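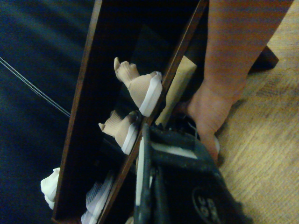

The Litura entryway set was purchased for the staff residence on Lisgate in May and has now been in daily use for one term. It consists of a standing mirror and an open shoe box, sold together and finished to match. The mirror is tall and narrow, with a dark brown wooden frame, and its proportions suit a hallway where a wider piece would block the door. The glass reaches low enough to serve for checking shoes and hems as well as collars. Assembly took 50 minutes with the tools supplied. The instructions are clear except at step four, where the drawing of the rear support is printed too small to read with ease.

The set was ordered under catalog number 2816 at a price of $455, delivery included. This is a considerable sum for two pieces of furniture, and the review was undertaken to determine whether further sets should be ordered for the remaining residences.

## The shoe box

Most of the daily use falls on the box, and most of this review concerns it. Residents were asked to keep their everyday pairs in it and to store boots elsewhere. The manufacturer states that the box will bear up to 115 pounds. That figure was not tested, and ordinary footwear is unlikely to approach it.
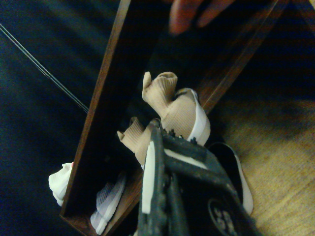 **Residential Services Department – Furnishings Review**

The raised walls are thin, with a top edge slightly lighter and redder than the rest of the frame. They hold shoes in place without making them hard to reach. Soft knit sneakers with a sock-style collar may be stored upright, and pairs of this type keep their shape well. Lighter shoes can be laid on their sides along the wall. The interior is deep and dark, and a dark shoe at the bottom is easily overlooked in an entryway with weak lighting. Residents who leave early in the morning reported this more than once. A pale liner would help, and the manufacturer should consider offering one.

Capacity is the principal weakness. A household of two will find the box adequate. In a shared residence it fills quickly, and shoes are then left on the floor beside it, where they collect dust and present a tripping hazard. There are no dividers, and pairs become separated unless residents take some care in returning them.

## Cleaning and wear

The finish has held up satisfactorily. A dry cloth removes dust from the mirror frame, and a damp cloth is sufficient for the box. Grit gathers in the inside corners and must be brushed out by hand. No joint has loosened to date.
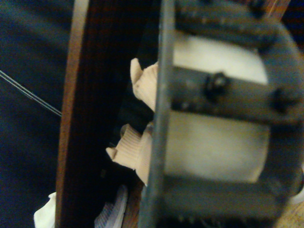 Knitwear calls for a separate remark. Several residents use the box for soft items as well as shoes, and the inner face of the wooden wall was examined with this in mind. Ribbed fabric of the beige kind shown bunches into thick folds when gripped, and a fold of that sort will catch on any rough edge. The boards of the Litura box were found smooth along their full height, and no pulled threads have been reported. The Zarkham box, reviewed by this department last year, did not perform as well in this respect.

## Comparison and recommendation

The Kovács bench remains the better choice for larger households. It offers more storage and a seat, but it has no mirror and requires a longer wall. The Zarkham box is less expensive than the Litura set and is not recommended for knit or delicate footwear.

The Litura set is approved for residences of one or two persons. For shared residences, approval is limited to the mirror, if the supplier will agree to sell it separately. An inquiry on this point has been sent – no reply had been received when this review was prepared.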